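Two-arm cell — grip drop fault FAQ

Last updated 10/7/24. Questions not covered, ask Érica Fagundes or put them in the Purkonach channel.

What happened?
Right arm let go of a box mid-fold and kept moving. The fingers came down on the table edge and bent. Nobody hurt. Box was crushed, one finger had to be swapped.

Was it a software problem?
Partly. Grip force reading dropped to zero, controller took that as "box released" and went on to the next step. Should have stopped. The bad reading itself came from the cable, see below.

So what was wrong with the cable?
Worn through at the wrist. It had been rubbing every time the arm curled in for the fold. Connection came and went, worse at full bend. Radomír Kubíček found it by wiggling it with the power limited — took him 11 minutes after we'd spent most of a day in the logs.

How often did it happen?
56 faults logged in August before the bad one. Most cleared themselves so people hit resume. Please don't do that anymore.

What do I do if I get a grip fault now?
Stop both arms. Not just the one that faulted.
Wait for the status light, then check the wrist cable on both sides.
Write it down, even if it clears.
Don't resume until Radomír or Érica has looked at it.

Can I pull a stuck box out by hand?
Not with the arms live. Hit the stop first, always. The fingers can still close when the screen says idle, we've seen it.

Can I sit at the table while its running?
Sides are OK if you keep your hands back from the middle, where the grippers meet. Don't reach across for parts. If something you need is on the far edge, stop the arms and walk around.
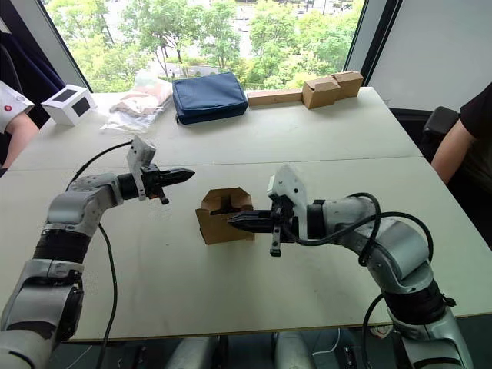 Same goes for cables. If one is hanging where an arm can catch it, stop and tie it back before you start the next fold. Leave enough slack for a full bend, too tight is what got us here.

Is Lasico replacing the cables?
Yes, 2 sets ordered through Quintela. No ship date yet. Until then we run at reduced speed and swap any cable at some 2,000 cycles.

Does this affect the Dulix cell?
Diffrent wrist, different routing. We're checking it anyway.

Who signs off on going back to full speed?
Érica. In writing.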